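The Spare Bed at Galdale

When my aunt left me the guesthouse in Galdale, she also left me a shoebox of keys, a freezer full of rhubarb and a booking for the long weekend in May that she'd forgotten to tell anyone about. I found it pencilled on the back of a feed store calendar. One guest, three nights, will arrive by the late bus.

I'd never run a guesthouse. I'd run a photocopier in an insurance office in Kamance for most of my adult life, and I was good at it, but you can't really lean on that when a stranger wants breakfast. Still, I figured one guest was a gentle way to start. I bought eggs. I bought the good marmalade. I scrubbed the bathtub until my elbows hurt, and then I went and stood at the end of the drive with a torch, feeling like a right goose.

The late bus comes down the Travov road a bit after ten, if it comes at all. It came. The door folded open and out stepped a woman of my aunt's age, maybe older, in a green raincoat, with a suitcase tied shut with baling twine. She looked at me, looked at the torch, and said, "You're not her."

I said no, I wasn't, and I told her the news as kindly as I could, there on the gravel with the bus still idling behind us. The driver turned his radio down. I've always liked him for that.

She didn't cry. She nodded a few times and then picked up her suitcase before I could get to it. "Well," she said, "I've paid."

She had, too. I found it later in the ledger — $38 a night, a price my aunt hadn't changed since I was in high school. Beside it, in the column where the other guests had a room number, my aunt had drawn a little star.

I had no idea what the star meant. So I put her in the front room, the nice one, with the bay window and the brass bed and the wallpaper with herons on it. I was proud of that room! In the morning I carried up a pot of tea and found the brass bed still made, not a dent in it, and I'll admit my first thought was that she'd done a runner.

She was across the hall in the box room, where we cousins used to sleep, sitting up against the wall with her glasses on and reading a seed catalogue.

"This is the one," she said. "It's always this one. Didn't she tell you?"
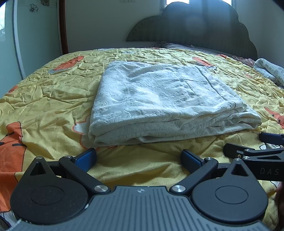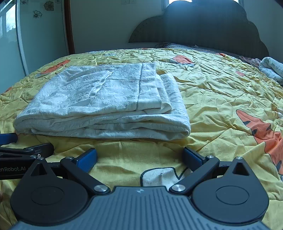 Words by Jaidee

I put the tea down on the sill. I didn't have anywhere else to put it. The box room is hardly bigger than a pantry, and when it rains the gutter outside sounds like somebody washing dishes all night long.

"There are nicer rooms," I said.

"There are," she said, and turned a page.

I got the story out of her in bits, mostly over food. She and my aunt had been girls together at the cannery in Kamance, on the pears. They'd shared a rented room with one window and a landlady who locked the kitchen at six. They had a plan to buy a place and take in travellers. They'd have a sign painted, they'd have chooks, and they'd never lock the kitchen. They saved for it in a flour tin.

"How much did you get to?" I asked.

"Two thousand, one hundred and eighty-five dollars," she said, straight off, like her own phone number. "And then I met a fellow with a boat."

She left and took nothing from the tin. My aunt waited a year, in case the boat sank, and then she put the money down on the house in Galdale by herself. The first letter she ever sent from here said there was a bed for her any time she wanted it, but she'd have to pay like everybody else.

So she paid. Every May, three nights. The first time, the house had a hole in the roof and the box room was the only dry spot, and the two of them slept top to tail in it and laughed so much they put a foot through the plaster. She showed me the patch. I'd slept beside that patch for half the summers of my childhood and thought it was a map of somewhere.

On the second day it poured, and we made rhubarb everything. She told me my pastry was tough and she was right. She went through the shoebox with me and knew nearly all the keys — the woodshed, the meter box, the gate that isn't there anymore. One little brass one she held on to for a while before she dropped it back in with the rest.

"Flour tin," she said. "We had a lock put on it. Neither of us trusted me."

I looked for that tin all evening. I had the pantry shelves bare and my head in the cupboard under the stairs. I found 200 jam jar lids and a tennis racquet. I did not find the tin, and when I came up to say so she was already asleep, with the hall light on and the door open.

The bus back goes early. I walked her down with the suitcase (she let me carry it this time) and we stood there stamping our feet while the magpies went off in the pines. I told her the front room was hers whenever she liked, no charge, and that I wouldn't hear of money.

She was quite sharp with me. "You'll charge me the same as she did," she said, "or I'll stay at the pub."

When the bus pulled in, the driver got down and took the case himself. She went up the steps, found a seat on my side, and spent a good while fighting with the window until it slid open a few centimetres.

"Bigger eggs next year," she called.

I went back up to the house and put the kettle on. Then I got out the ledger, turned to the first clean page, wrote May at the top of it, and drew the star.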